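Plates on the Bench: A Talk With Evander Geddes

Posted November 2, 2021

Evander Geddes has fixed small things for a living for 15 years. He works out of a rented room in Durstead, two doors down from the old Sinitano shoe store, and most of what comes in would fit in a coat pocket: clocks, radios, key fobs, toys with a dead switch. I went to see him to talk about tools, and we ended up talking mostly about dinner plates.

"I lost a lot of screws before I started using plates," he said. "You put a screw on a flat table and you bump the table, and then you're on the floor with a flashlight."

He tried magnetic trays first. They held the screws fine but he didn't like having them near some of the older movements, and plastic parts slid around in them anyway. Then he tried the lids of jars, which were too small. The plates came from a thrift store in Puvisau that was closing. He bought a stack and gave half of them to his sister.

"A plate has a rim. It's shallow, so you can get your fingers in flat and pick things up. A bowl is no good for that. You're always reaching down into a bowl."

He likes blue because so few of the parts he handles are blue. A black part shows up on it, and so does a silver one. On pale wood with a lot of grain he says he can look straight at a steel spring and not see it.

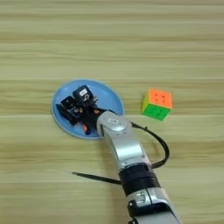

One job, one plate

The rule at his table is that a plate belongs to one job until the job is done. Whatever comes off goes on the plate, and the tool he is using goes there too when he puts it down. I asked if that didn't get crowded.

"Sure it does. Then I know I've got too many tools out. For most small jobs I want one pair of pliers and a screwdriver, and the screwdriver goes in my shirt."

He picked up the habit from Spyros Stamatopoulos, who ran a repair counter in Jiang for many years and took Geddes on one July when he was between jobs. Stamatopoulos used pie tins.

"Spyros would walk by, and if there was a tool off the tin he'd pick it up and keep walking. You had to go ask for it back. I got tired of asking."

Needle-nose pliers are the tool he would keep if he had to give up the rest. He wants a long, narrow jaw and a soft grip, and he prefers a bright color on the handles. He has paid 200 dollars for a pair and did not think they were any better than the ones he got at a hardware store. 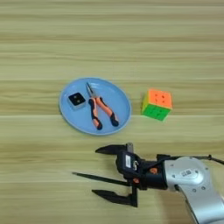 Pliers and a small black part on a blue plate, with a puzzle cube beside it.

Puzzle cubes are a side interest. He takes them apart, cleans them and puts them back together, and he says a stiff one usually just needs the old grease wiped out. He does not solve them. "I can do one side. My niece does the rest."

At closing time he carries any unfinished plates to a shelf, each with a slip of paper giving the customer's name, and wipes the table down with a damp rag. The plates get washed when a job is picked up. Dish soap and warm water, he said, same as at home.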